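Guest Room Turnover Inspection – Comments Sheet
Dunbar House, Clonivstead – May round
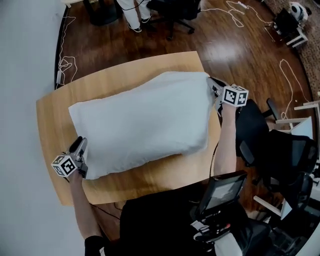

White rectangular pillow, wrinkled along the seams.

Inspected by: Mateja Grgić
Accompanied by: Thịnh Thân (housekeeping)
Copy to: Zlatko Vukčević, Yu-na Kong
Start time: 9:40 a.m.
Rooms in building: 34

Marks used: OK, FIX (do before next guest), WATCH (look again next round), N/A.

ENTRY AND HALL

1. Door closes and latches without a push – FIX
Room 12 sticks at the top corner. The closer arm was adjusted in March but the door still drags on the frame. Dariusz Bednarek to plane the edge. Room 12 stays off the booking list until then.

2. Peephole clear, deadbolt and swing bar tight – OK
Two loose screws on the swing bar in room 7, tightened on the spot.

3. Evacuation map posted and correct – FIX
Second-floor maps still show the old laundry stair. That stair has been locked from the hall side since the remodel. New prints needed for the whole floor. Tape over the old arrow today.

4. Hall carpet flat, no lifted seams – WATCH
Seam outside room 21 is starting to lift. Not a trip hazard yet.

SLEEPING AREA

5. Smoke alarm sounds on test – OK
All alarms tested. Low battery chirp in room 30, battery changed.

6. Bed frame and legs – FIX
Center leg missing on the queen in room 18. Someone had put a folded towel and a paint can lid under the slat. Spare legs are in the basement cage, second shelf.

7. Mattress seams, tags and corners checked for bed bugs – OK
Flashlight used at all four corners and behind the headboards. No signs in any room. Please keep writing the result on the log even when there is nothing to report. The April page is blank and I can't tell if the check was done.

8. Mattress protector on, zipper closed – FIX
Room 5 had no protector. Room 26 had one with a torn zipper. Both from the Pemard order. Yu-na to ask about replacing the torn one.

9. Pillows – WATCH
Take the case off and lay the pillow on a table in good light. Check both sides for stains, then run a hand down each seam for open stitching. Fold it in half and let go. If it stays folded, pull it. The last round skipped the seams.

10. Outlets, lamp cords, bedside switches – FIX
Cracked cover plate behind the nightstand in room 14. Lamp cord in room 22 is pinched under the bed leg. Cord looks sound but move it and check again.

11. Window opens, locks and screens – OK
Stops are in place on the upper floor.

BATHROOM

12. Hot water at the tap – WATCH
Highest reading was 118 F in room 3, lowest was 104 F in room 33. Room 33 is the end of the line and took a long time to warm up. Zlatko thinks the recirculating pump is on its way out.

13. Grab bars take full weight – OK

14. Tub mat and caulk – FIX
Caulk is black along the back edge in rooms 9 and 10. Scraping it and going over it with bleach won't hold. Cut it out and run a new bead, then leave the tub dry for 24 hours.

15. Exhaust fan pulls a sheet of tissue – FIX
Room 16 fan runs but does not pull. Grille was packed with lint. Clean first, then retest before ordering a motor.

HOUSEKEEPING CLOSET

16. Chemicals labeled, lids on – FIX
One spray bottle with no label. Emptied and thrown out. The Dresano concentrate was on the top shelf and should be below shoulder height.

17. Linen stored off the floor – OK

18. Cart wheels and brakes – WATCH
Cart 3 pulls left.

NOTES
Work order 1083 covers items 1, 6 and 10. The caulk and the fan need their own order. Thịnh has the key to the basement cage until Dariusz is back.
Reinspection of FIX items only, 2:00 p.m. start, rooms 5 and 26 first.

Signed: M. Grgić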